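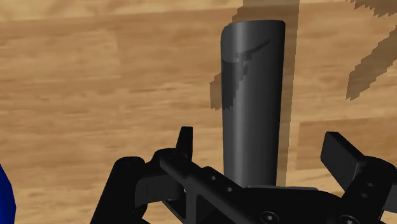 Climley Aerodrome is a general aviation airfield and former military flight test station on the flat country north of Climley. It has one sealed runway, one grass runway, and a disused taxiway that appears on most charts and is used mainly by sheep. The aerodrome is owned by the district council and leased to Goossens Air Services, which also runs the fuel bowser and, on weekends, the kiosk.

History

The site was chosen as a wartime relief landing ground on the strength of a survey that described it as well drained. It flooded in its first winter. The air force stayed on regardless, and after the war the station was given over to trials of parachutes, towed targets and, for two seasons, a pilotless glider known as Zorkex.

The Zorkex program is the aerodrome's best-known chapter, although the aircraft itself spent little time in the air. It was meant to be released from a tow plane, fly a set course and land itself on the grass runway. The first one landed in a dam. The second flew its course correctly, but in the opposite direction, and was recovered from a canola paddock whose owner sent an invoice for the crop. The program's final report called the results "encouraging" and recommended that it be closed.

At its peak the station employed 300 people, many of them housed in a row of fibro cottages along Grovia Road. The military left in stages, taking the radar first and the canteen piano last. The council bought the land for a nominal sum and then spent a good deal more finding out what was buried in it.

Facilities

The sealed runway is lit, and pilots can switch the lights on by radio. There is no control tower. The original one was sold for removal and is now a holiday rental on the coast, where its views are reportedly much better. Two hangars survive from the test era. The larger houses the maintenance workshop, and the smaller, the Grovia Hangar, is heritage listed. The listing covers the doors, which have not fully closed in 50 years and cannot now be altered without a permit.

Fuel is available 24 hours a day by card. The terminal building has a waiting room, a flight planning desk and a vending machine. A landing fee is charged by honesty box.

Operations

Most movements are flight training, crop spraying and private flying. The air ambulance uses the aerodrome at night when fog closes the regional airport. A scheduled passenger service to the coast was tried once and lasted from March to August. Its timetable remained on display in the terminal for some years afterwards and was, by local account, no less accurate than before.

The aerodrome manager is Cor Stevens, a former air force loadmaster. Stevens introduced the present circuit rules, which keep training aircraft clear of the town during school hours and the bowls club at all times.

An open day is held each December. It features static displays, joy flights and a full-scale model of Zorkex, which is towed along the taxiway behind a ute.

See also

Climley railway station
Grovia Road cottages
List of aerodromes subject to flooding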